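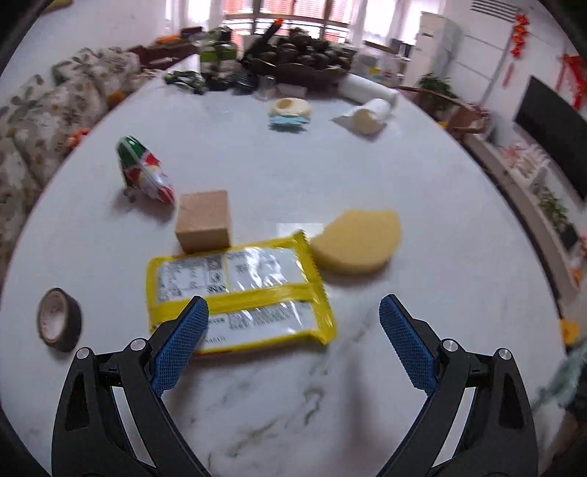
My job title still says packer, but for part of every shift I teach a machine to pick things up. You hold a gripper by hand, close it on an object, move the object, let go, and the recording goes to the arms on the line. A snack pouch lying flat is a harder lesson than it looks, because there's no height to it and you have to bring the blue pads in on either side of the yellow end without shoving the whole thing across the table. A small cardboard box like the one behind it is easy. A sponge is fine too.

Posting a thread because people at other sites keep asking me what the change has been like. I've been packing at Siker in Haltonau for 7 years. This is one person's view from the floor.

Before the arms, there were 14 of us on small parcels. You stood at a bench, goods came down on your left, you packed them and sent them off to your right. You got good at it and you stopped thinking about your hands.

The Pirance arms came in last September. They took boxes first, then cans, then anything with a straight side. Soft things stayed with us. Pouches, bags, anything that sags when you lift it.

So the work changed shape. We used to get a mix, and the easy items were a bit of a rest between the awkward ones. Now the easy items go down the other line and we get the awkward ones all day. Our target was set when it was still a mix. It took two months of asking to get that looked at.

It did get looked at, to be fair. The bench target is lower now and the hand-gripper hours are logged separately. If your site is about to start, get that agreed before the arms go live.

The gripper hours run on a program called Aidoo. You log in, it gives you a list, and every good recording is added to the team total. The goal for pouches this month is 1000. This morning the screen said 686.

A recording gets thrown out if you move too fast. That was the hardest part for me. I have spent years getting faster and now I'm asked to slow down so the machine can follow. My first set came back nearly all rejected.

What helped: come in low, stop, close, stop, lift. And look at the pads, not at your own hand. You have two fingers, so forget the other three.

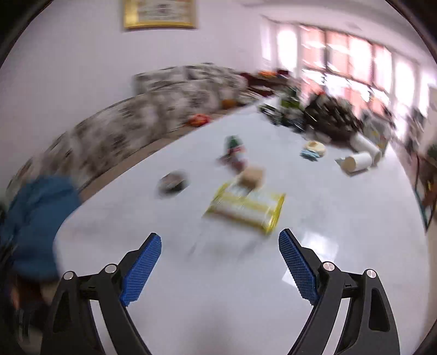

Small Parcels Team – Siker Haltonau

Between two grabs you open the fingers all the way and start over from a different angle. With a packet turned like this one, one end lower than the other, you turn your wrist to match it before you close. On the bench I would do that without noticing. On the gripper I have to decide to do it.

Someone asked if we feel like we're training our replacements. Yes, some days. It would be odd not to. The company says no layoffs on our team through the end of the year and that is in writing. It doesn't say anything past that.

Two people have moved over to looking after the arms. They clear jams, change pads and reset the line when it stops. It pays a little more and there is less lifting. They both had to ask for the training, it wasn't offered.

My shoulders are better. I didn't expect that. An hour on the gripper is sitting or standing as you like, and nothing you pick up weighs much. By the end of a full bench shift I used to have trouble with a coat sleeve.

I do miss the talking. At the benches we stood close enough to chat the whole shift. Gripper work is one person at a time and you need to concentrate, so you mostly don't.

The arms still get pouches wrong. They pinch too much in the middle, or catch one layer of the wrapper and lose it halfway over. When that happens the line stops and one of us walks over. It happens less than it did before the holidays – I'll give it that.

There's a floor meeting on 1/22/19 about what the second line means for shifts. I'm going to ask two things: whether gripper hours will count toward the skill grade, and who decides when a kind of item moves over to the arms. Right now we find out when it stops coming down the belt.

If you work somewhere that has already gone through this, I'd like to know what your grades looked like afterward. Replies are open. I'm on lates this week so I'll read them in the morning.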